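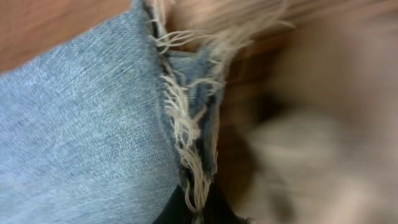
*Frayed denim at close range. Loose threads are covered in question 2.*

# Toltimo garment handling rules: frequently asked questions

Last reviewed 16th September. Applies to all two-arm stations at Stesbridge and Trasstead.

### 1. Does following these rules make a station safe?

No. They make it easier to find out why it wasn't. The rulebook has 81 clauses, and a good many of them describe paperwork. We have kept the ones that change what an operator does at the table and marked the rest as optional until somebody shows us a reason for them.

### 2. What is the rule on loose threads?

Clause 8 says to trim or set aside any garment with loose threads "of significant length." The rulebook never says what significant means. Until it does, treat a raw or frayed edge as a snag risk and keep it away from joints and finger pivots. Don't pull threads by hand while the arms are powered.

### 3. The vendor says the cables are "managed." Is that enough?

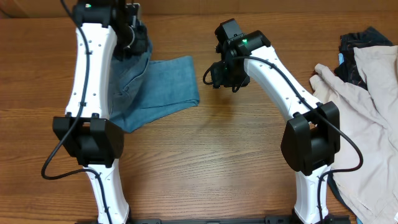

Cable routing gets one line in the Benítez checklist, and the line is a yes/no box. We don't think a box covers it. Clips along a link deal with the straight runs, but look at the slack by the joints: the left arm's cable swings out in a wide loop onto the wood, and the right arm's passes over the nearby clothing. Check both spots before each run, and move the pile if a cable can reach it. Slack is needed for the arm to bend – fine – but a checklist that can't tell useful slack from a snag isn't much of a checklist.

### 4. Does a green light mean I can reach in?

No. Our rules don't accept an indicator light as proof that an arm is stopped. Cut power at the station switch, then reach in. This applies to picking up a dropped sock too.

### 5. We logged 3277 cycles without an incident. Can we skip the daily check?

No. Ask what was being counted. If nobody wrote down near misses, a clean log tells you very little. Sites that want a longer gap between checks should send the full log, including stops and restarts, and expect questions.

### 6. How many garments may a gripper hold?

One. Stesbridge asked for an exception for socks and we said no.

### 7. Are these rules a recognized standard?

They are house rules. Sales material has called them "standards-based," and we have asked for that wording to come out. The next revision is due in November, with 4 clauses up for removal. Send objections through the site safety form – with evidence, please.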